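Home Syllabus Handouts Labs Contact

Handout 5: Reading a Product Offer — the Hinley Hand-Held Gripper Kit

This handout goes with the Wednesday lab. Read it before you come, and bring the data sheet from the course folder.

The Hinley kit is a two-finger gripper that a person carries by hand. It is sold by Drorero to schools and small shops that want to record how people pick things up, so that a robot arm with the same fingers can be trained on the recordings. We are treating it as a purchase under review. Your job is to say whether the Cedville lab should buy more of them, and on what terms.

1. What is in the offer

The basic kit costs 767 dollars. It includes the handle, the finger assembly, a camera mount and one spare set of pads. The camera is not included. Drorero also offers a service plan, which covers pads and bushings for one school year. Pads outside the plan are sold in packs of 2 for 25 dollars.

The competing offer is from Pappas. It costs more up front and has a longer warranty, but the fingers are a sealed unit. If a pad goes bad, the whole finger goes back to the seller. Keep this in mind when you compare repair costs.

2. Terms you need

Opening: the distance between the pads when the fingers are fully apart.
Compliance: how much the pad gives when it presses on an object.
Wear part: a part the seller expects you to replace.
Lead time: the time from order to delivery. Drorero quotes 48 hours for pads and does not quote a figure for anything else. Ask why.

3. Checking a kit in the lab

Start with the fingers wide open and nothing between them. Work over a plain, light surface. Look at the inner faces first, then the screw holes, then the joints.

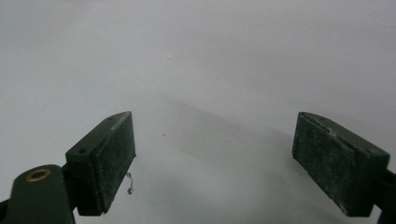
Pads collect dust and lint with use. Clean both before any grip test, or you will be scoring the dirt along with the pad. Note any scuffs at the corners on your sheet, but do not mark a kit down for scuffs alone. A pad that is lifting from the finger is a different matter — write that up as a fault.

Next, close and open the fingers slowly. Both should move freely. Side play at a bushing goes on the sheet too, with the side it was on.

4. What to hand in

One page per pair. State which offer you would take, what it would cost over a school year, and one question you would put to the seller before signing. Attach your check sheet.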